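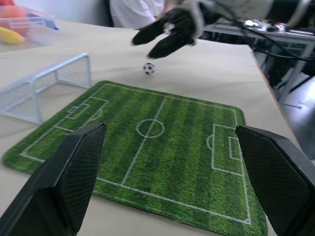
The Estport Family Centre has added table football to its Thursday indoor play sessions, and the equipment is now available to all registered families. The game is played on a green mat printed as a football pitch, with striped grass and the full set of white markings, together with a small white goal with netting and a very small black-and-white ball. The mat has rounded corners and lies directly on the table, and the goal stands on the table beside it. No special furniture is needed, and the set may therefore be used in either of the two ground-floor rooms.

The purchase was made from the play and learning budget approved in January. Members will recall that the budget set aside a sum for activities suited to wet afternoons, following requests from parents whose children had outgrown the building corner but were not yet old enough for the Rillenura Room and its board games. The Centre considered larger football tables with rods and fixed players. These were found to be too heavy to be moved between rooms and too tall for younger children, and a mat was preferred.

Ming-te Siu, Play and Learning Officer, has prepared a short set of house rules, which will be displayed beside the table during each session. Play is by fingertip only. The ball is placed on the centre spot at the start of a game and after every goal, and a ball which leaves the mat is returned to the nearest point on the touchline. A game ends when one side has scored three goals, at which point the players give up their places to those waiting. Children who wish to play a longer match may do so in the last part of the session if no others are waiting.

"We hope that the markings will be used as well as the ball," Ming-te Siu writes in the notes for session leaders. "Many children can say what a penalty is and have never been shown where it is taken from. The penalty boxes, the arcs and the halfway line all provide something to talk about, and those who do not care for competition may prefer to practise shooting from different places on the pitch."

Session leaders are asked to observe the following arrangements. The mat should be rolled, with the printed side outwards, and must not be folded, as creases will turn the ball from its course. It may be wiped with a damp cloth and should be left flat until dry. The goal should be stored on the upper shelf of the play cupboard with nothing resting on it. The ball is to be counted back in at the close of every session and kept in the lidded tin provided. On account of its size, it must not be given to children under the age of 3, and it should not be left out when the toddler group is in the same room.

Play food, building blocks and other small toys may remain on the table while football is in progress, provided that they are kept well away from the pitch. Items from the pretend kitchen should be returned to their own containers before the room is locked.

Families may also borrow the set for use at home under the existing toy loan scheme. Loans are for one week and are recorded at the front desk in the usual manner. The set may not be reserved for a Thursday. Any part lost or damaged should be reported on return, and no charge is made for ordinary wear.

The Centre also wishes to thank the Tivari Fund, whose grant of £1000 supports the whole of this year's indoor play programme. A portion of that grant remains unspent, and suggestions for further tabletop games are invited. These may be left in the box in the entrance hall or handed to any member of staff before the end of the month.

Last updated: Thursday, July 23, 2026

Shared 3 times
2 comments

Mrs Mendoza
My two were at the session last week and have talked of little else. Could the loan period be made a fortnight over the summer holidays? A week goes very quickly when there are cousins staying.

Parent of a Thursday regular
Good to see something for the in-between ages. Please could the rules also go up in the back room, as that is where ours usually end up playing. I would put in a word for table skittles with the rest of the grant.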